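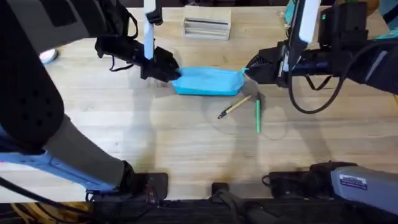

4.2 Public demonstration

Figure 3. The Brerna station during the pouch task. Both grippers have hold of the blue pouch, one at each end, with two pens on the table beneath it.

We took the Brerna station to the Millstead open day on Thu 9 July, and it was the most useful day of the whole project. Up to that point every run had been watched by people who already knew what the arms were meant to do. Visitors do not know, and they ask about the things we had stopped noticing. This section describes how the demonstration was set up, how it ran, and what we changed afterwards. The measured results of the laboratory trials are in Section 5 and are kept apart from anything reported here.

Choice of task

The station can run four of the tasks listed in Section 3, and we could only sensibly show one. Cloth folding was the obvious candidate and had gone well in earlier talks, but it is slow to read from a distance: a visitor who walks up halfway through sees two arms and some cloth and has no idea how far along things are. Cup stacking is easy to read but only really needs one arm, and we wanted people to see the two working together.

We settled on the pouch task. The arms pick up a soft zippered-style pouch, hold it stretched between them, turn it and set it down in a new position next to a pair of pens. The last stage, in which the pens go inside, was left out on the day. It works in the laboratory often enough to be worth reporting (Section 5.3) but not often enough to put in front of a queue of schoolchildren. The pens stayed on the table all the same, as the arms have to avoid them, and this makes the motion planning a good deal more interesting than it would be over bare wood.

The pouch is a lovely object for this kind of work. It is light and floppy, it has no fixed shape, and everybody has owned one. A soft case like this will sag, crease and twist depending on where it is held, so the two grippers have to agree on how far apart they should be. If they are too close together, the fabric droops between them. Too far, and one of them loses its end. In Figure 3 the top edge of the pouch is taut and slightly creased, and that tension is the signal the controller is working from. We use bright blue fabric on the pale tabletop so that the cameras can separate the two easily, and it had the happy side effect of being visible from the back of the crowd.

Layout

The table was the same light wooden one used in the laboratory, moved to Millstead in the van the evening before. Each arm is mounted at the near edge of the table, one on the left and one on the right, and they reach inwards to meet over the middle. We kept the cables, mounts and housings exactly as they are in daily use. There had been a proposal from the Matar side of the project to fit covers over the arms for the day, and we are glad it was dropped, as visitors were fascinated by the cabling and several of the best conversations started there. One girl followed a black cable with her finger in the air from one end to the other and then explained to her brother, quite correctly, which part it was feeding.

Visitors stood behind a waist-high rail on the far side of the table. An operator sat at the near side with the stop button, and a second member of the team stood by the rail to talk. We swapped these two roles every half hour. Talking turned out to be the more tiring of the two by some distance.

A small light wooden holder with slots across its front stood towards the back of the table throughout. It belongs to one of the other tasks and was left in place on purpose. Our laboratory runs all include objects that play no part in the task, and we saw no reason to tidy them away for the public.

Running the day

Before the visit we ran 943 rehearsal cycles in June, most of them overnight, with the same pouch and the same two pens. On the day itself the station ran 200 cycles in front of visitors. Of these, 23 were ended early by the operator. The commonest reason was a missed grip at one end of the pouch, after which the sensible thing is to put the fabric flat again and restart. None of the early stops involved contact between the two arms.

We had worried about those stops. In rehearsal they felt like failures, and we had prepared a little speech to cover them. We gave up on the speech within the first hour. People liked the stops! A missed grip drew a groan, the restart drew a kind of held breath, and a clean lift after a miss was cheered more loudly than any lift that worked first time. It also gave the person at the rail a natural moment to explain what the controller can and cannot feel. We would now advise other groups against choosing a task that never goes wrong - a task with an honest miss in it shows far more of what the work is like.

Attendance at the stand was 325, taken from the sheet at the rail. It includes the three coach parties from Endcombe schools and leaves out anyone who watched from the doorway. Some visitors came back later in the day to see whether the arms had "got any better", which led to a good discussion about the difference between a system that is learning while it runs and one, like ours, that was trained beforehand and does not change during the day. We had not thought to put this on the poster. It was easily the most common misunderstanding, among adults as much as children.

Questions from visitors

The second team member wrote down questions on cards whenever there was a pause. The cards were not collected in any controlled way and we draw no figures from them, but a few themes came up again and again and have since shaped the work.

The first was speed. Visitors asked why the arms slow down just before closing on the fabric. The short answer is that the last part of the approach uses the wrist cameras, and the controller waits for a steady reading. Having been asked this so often, we went back and looked at how long the wait needed to be, and the shorter setting used in Section 5.4 comes directly from that. It makes a clear difference to how the movement looks, and the whole cycle feels much more lively.

The second was handedness. A surprising number of people wanted to know whether the station was left-handed or right-handed. We had no answer ready. In the version shown at Millstead either arm may close first, depending on which camera settles sooner, and on watching the logs afterwards we found that this choice could flip from one cycle to the next with hardly any change in how the pouch was lying. The later version fixes the order at the start of each cycle. We are grateful to whoever asked it first, who seemed to be under ten and was eating a sandwich.

The third was about touch. Many visitors assumed that the fingers could feel the fabric in the way a person does. They cannot. The grippers report how far they have closed and how hard the motors are working, and the rest is inferred from the cameras. When this was explained, the usual next question was how the arms know the pouch has not slipped, and we found that the quickest way to answer was to hand over a spare pouch and ask two visitors to hold an end each with their eyes shut. They pull, gently, until they feel the other person. The controller does something very close to this with its motor readings. The exercise was made up on the spot during the morning, and by the afternoon it had its own queue.

Changes made after the visit

Apart from the shorter wait and the fixed closing order, we made two smaller changes. The status light is now described on the poster, with the meaning of each colour, after a long run of visitors asked about the small green one on the right arm. The rail has also been moved to the side of the table, where the gap between pouch and tabletop can be seen properly. From straight across, the lift is hard to judge, and this matters to a child standing with their chin on the rail.

The same layout, with the rail in its new position, was used for all the recorded trials in Section 5. A second visit, this time to Endcombe with the cloth task as well, is planned once the covers question has been settled with the Matar group.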